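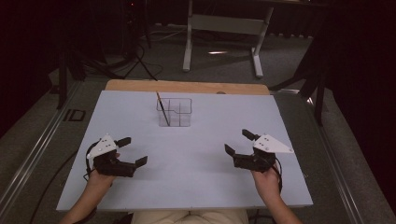 Rules for throwing out bad demos with handheld grippers?

Asked by ashby_bench, 2021-05-27

Hi all, I got handed the job of writing our "what counts as a good episode" sheet and I'm stuck on it. We do tabletop demos with a pair of handheld grippers, one per hand, mostly picking small stuff out of a divided clear organizer and putting it back. We have 4,000 episodes so far and 84 pages of notes (don't ask) from different people who all had their own idea of what a reject is.

My questions, in no particular order:

Do you make people start from the same pose every time? I've been telling folks jaws open, both grippers over the front part of the board, well clear of the organizer, hold for 2 seconds and then go. One of our guys says that's too stiff and the policy will just learn to sit there.

What do you do with fumbles? If someone drops a piece and picks it up again, is that a keep or a toss?

And cables. Ours come off the grippers and run down past the wrists, and every so often one drags over the board. Is there some actual standard for this or does everybody make it up? I looked at the Clarnell collection guide but it only covers arms bolted to a table.

3 answers

Silviu Sârbu
I don't know of a formal standard for handheld rigs. The robot safety ones are written for machines that move under their own power, so they won't help you decide what a good episode is. What we have is a house rule sheet, and I've rewritten it more times than I'd like.

On the start pose, keep it but loosen it. We ask for jaws open and hands inside a taped zone, and anywhere in the zone is fine. Your guy has a point about the pause, by the way – we trim the hold in processing and only use it to line up the streams. If you leave it in, yes, you'll get a policy that hesitates.

Fumbles: keep them if the person recovers using the grippers. Toss them if a bare finger touches anything on the board, or if they put a gripper down halfway through. Tag the recoveries, please please tag them, you will want to pull them out later and you won't want to rewatch 4,000 episodes to find them. Ask me how I know.

Cables: strap to the forearm, leave enough slack at the wrist that you can turn your hand all the way over, and check it before each batch. If a cable touches an object it's a reject for us, but if it only brushes the board we keep it and put a flag on it. We were stricter at first and threw out so much that people started hurrying, and then the hurried ones were bad too.

Oh, and write down the reject reasons as a short fixed list. Free text is how you end up with 84 pages.

tmk_vindel
we just toss anything weird. life is short

Also get Traser, the viewer lets you scrub both hands side by side, much faster than watching the whole thing

rowanp
Mostly agree with Silviu but I'd go the other way on the flagged cable ones. We kept ours for a while and nobody ever went back to look at the flags, so in practice they were just in the training set. If you're not going to review a flag, don't have the flag.

One thing missing from your list is the stuff around the table. We had a loose cable on the carpet near where people's feet go and a tripod leg that got nudged sometime in May, and we didn't notice the view had shifted until way later. Now whoever starts a session compares the first picture to a reference one and initials the sheet. Takes no time. Floor cables get taped or moved before anyone sits down, that part isn't optional at our place.

For the organizer I'd mark its corners on the board too, even if you move it on purpose between batches. Then at least you know which spot it was supposed to be in.

Comment from ashby_bench: thanks, this helps a lot! Going with the taped zone and the fixed list. Silviu, how many reject reasons do you have on yours? I'm already at more than fits on the page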